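Kuipers launches Pletum valve cabinet heater for people who would like their sprinklers to work in winter

Dredau, June 16, 2024

Kuipers has launched Pletum, a small heater and alarm for the cupboards where sprinkler control valves live. These cupboards are usually unheated, often next to a loading door, and tend to be remembered when water is coming out from under them.

Pletum switches itself on when the air in the cupboard drops to 3 degrees and off again at 9. If the heater fails, or if someone unplugs it to charge a drill, a sounder goes off and a message is sent to the building's fire panel. The sounder reaches 65 decibels, a level settled on after a long argument in which the sales department wanted something louder and the people who sit near the test bench did not.

"We looked into giving it an app," said Zdislava Kopecký, head of products at Kuipers. "Then we asked the people who look after these valves what they wanted, and they said a light they could see from the door. So it has a light. It is green, and when things go wrong it is red."

The unit fixes to the cupboard wall with 2 screws, both supplied. It replaces the Bustard, which did much the same job for many years, weighed more than most of the valves it protected and will not be missed by anyone who had to carry one up a ladder. 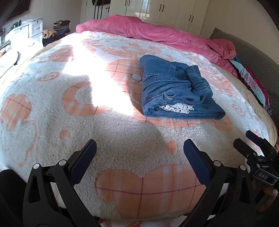
Existing Bustard brackets can stay where they are, as Pletum has been made to fit them. Spare parts for the older model will be sold until next April, after which owners are invited to let go.

Pletum is available now from Kuipers and its usual stockists, in white or in a red that does not quite match anybody's pipework. Fitting instructions come in the box, on paper.

Press enquiries: Zdislava Kopecký, Kuipers, Dredau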